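Postage category for a gift box with soft contents
Posted in Parcels and Mailing, Jul 19, 2023

Shengli Han
I sell small gift boxes through Ondetti and send them from home. The box measures 300 mm on its longest side and weighs 94 g empty. Ondetti's calculator puts it in the lower size band, but the counter at my post office has charged me for the next band up on the last two parcels. The outer carton is 40 mm longer than the gift box because I pad both ends. Which measurement counts, and can I cut the padding without crushing the corners?

Duan
They charge on the outside of whatever they scan. Just use a smaller carton.

Ximeng Dong
The outer carton is the chargeable size. Ondetti's calculator has a field for "item dimensions" and a separate one for "packed dimensions", and the second stays blank unless you open the advanced panel. When it's blank the calculator uses the first. Fill in both and the quote should match the counter.
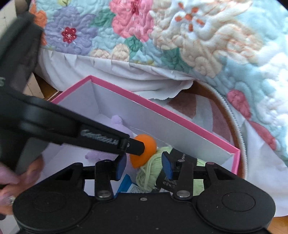

Padding is a separate matter. End padding protects corners from a drop, but most of the damage I see in paper-covered boxes is along the rim, where the covering folds over the board and starts to lift. A box with a coloured rim over a paler lining, like the pink one with the purple plush in it, shows scuffing there first. I fit the lid, wrap one turn of tissue around the join, then use corrugated sleeve on all four sides. With a sleeve you can drop the end padding to a single folded sheet. Test it with a packed box before you order cartons in bulk.

If the contents are soft, don't count on them to support the lid. Plush compresses, and a stack of parcels will bow the centre of the lid inward. A flat card insert sitting on the side walls fixes this and adds very little weight.

Shengli Han
The packed dimensions field was blank. I've filled it in and the quote now agrees with what I was charged. I'll try the sleeve on the next order.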